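Kullodari hand gripper kit – two months in

Bought the Kullodari demo kit in November, 880 for the base set, and a few of you have asked how it's going. Short version: good hardware, annoying software, would buy again but not at full price. Longer version below, written between loads of washing so excuse the typos.

What I wanted it for

Teaching an arm to sort and pair soft stuff. Gloves, hats, socks, eventually tea towels. Already had the Nuston arm on the bench and had been driving it by remote with a game controller. Fine for blocks. Hopeless for knitwear. You can't feel anything, every grab takes forever, and by the tenth go you're sick of it and the demos get sloppy. Policy learned my sloppiness very well.

So, hand-held gripper. Hold it, do the job yourself, camera records what the gripper would see, train on that. No arm needed while you're collecting.

In the hand

Lighter than I expected. Trigger pull is smooth, a bit long for small hands – my daughter had a go and needed both. Grip is comfy for half an hour or so, then the wrist starts complaining. I do 30 demos, stop, make a cuppa, do another 30. Tried pushing through once and binned most of the second half.

Fingers open nice and wide. Blocky though. On a hard edge, no worries, on a flat piece of fabric you have to come in low and pinch up a fold, and if you come in too steep you just push the thing round the table. Took me a couple of evenings to get a motion I was happy with. Worth practising before you hit record, I didnt and regretted it.

Soft things

Winter gear was the first proper task. Gloves next to each other, something puffy off to the side, pair up the gloves and leave the rest alone. Fingerless ones turned out to be a good test. The finger tubes are short and floppy and if you grab there the glove twists on the way up. Grab the ribbed cuff and it hangs straight. After a while I made that a rule, cuff only, every demo, and the trained arm got noticeably more consistent once I threw out the mixed ones. Before that it would dither half way between cuff and fingers and close on the palm.

Fuzzy knit is also forgiving on pressure. Quilted fabric less so, it slides out if you're timid with the trigger.

I leave plenty of bare table between the fingers at the start of each go and come in from the near side. Pale wood, soft light from overhead. The grey knit shows up well on it, the pale pink cuffs a bit less so and I did wonder about putting a dark cloth down. Haven't yet.

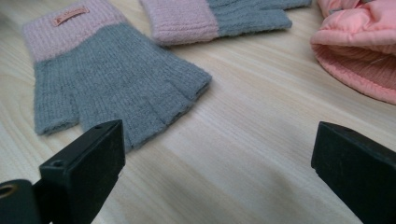
Software

Right. The grumble section.

Recorder app is OK. Start, stop, delete last take. Does what it says. The export tool is where you lose your weekend. It wants every take trimmed by hand, no batch option, and it forgets your folder if you close it. I have 2000 takes now. You do the maths. Ended up using Hepburn, the community converter, which is uglier and much faster. Install that on day one and don't bother with the offical one.

Calibration is a printed sheet you wave the gripper at. Works, but print at full size and check it with a ruler. My printer shrank it slightly and all my grasps came out short until I twigged.

Support answered my email in 2 days, politely, and told me to update the firmware. Fixed the dropped-frames thing. Didn't fix the export.

Versus remote control

Still use the controller for some jobs. Anything where the arm's reach matters, or where it has to work around its own elbow, because with the hand-held one you'll happily do moves the arm can't manage. Lost a whole evening's takes to that. Reached over the back of the table like a person would and the Nuston just refused. Now there's tape on the bench marking where it can get to.

For anything squishy the hand-held wins easily. Faster, and the motions look like someone who knows what they're doing.

Also had a quick play with the Tivthorpe version at a friend's place. Nicer trigger, slimmer fingers, a lot more money. If you're only doing cloth the slim fingers might be worth it. For mixed stuff I'd stay with the Kullodari.

Good
– light, sturdy, dropped it twice on concrete, still fine
– wide opening
– spare fingers in the box

Not so good
– export tool
– long trigger
– chunky fingertips on thin fabric
– charging cable is a joke, too short to use while plugged in

Four out of five. Three if you can't be bothered setting up Hepburn. Socks next, will update when I've got enough takes to train on.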